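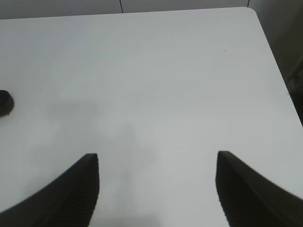
White tabletop with a rounded corner, one of the plain-surface views in Fitano.

Fitano – tabletops and work surfaces

Release 2, 12 Apr 2020
Maintained by Katalin Farkas and Jenő Mészáros

What's in it

Fitano is a collection of 2000 pictures of tables, desks and counters, and we're so happy to finally share it! We love tables. A pale matte top looks simple until you try to find where it stops, and then you start noticing how much the edges and corners have to tell you (Jenő can talk about rounded corners all evening).

The pictures are sorted into 40 folders, one per surface. Each folder has a short text file with the name of the surface, the room it belongs to and any notes we made along the way. The rooms are at two sites, Sernarwood and Justen.

Labels

Every picture has 2 labels:

surface – the color and finish of the top, such as "white, matte"
corner – "rounded", "square" or "none in view"

Katalin did the first round of labels and Jenő went over them again in April. Where they disagreed, the note in the folder gives both answers. Very pale tops were the hardest, and the most fun to argue over!

Known gaps

Glass tops are missing completely. Dark wood is thin, and nearly all of it comes from Justen. Round tables get the label "none in view" for now – we'd like a better word, so please suggest one.

Changes since release 1

Added the Sernarwood desks
Merged "off-white" into "white"
Fixed swapped notes in the Pap folder

Corrections are very welcome. Please give the folder name and the file name when you write.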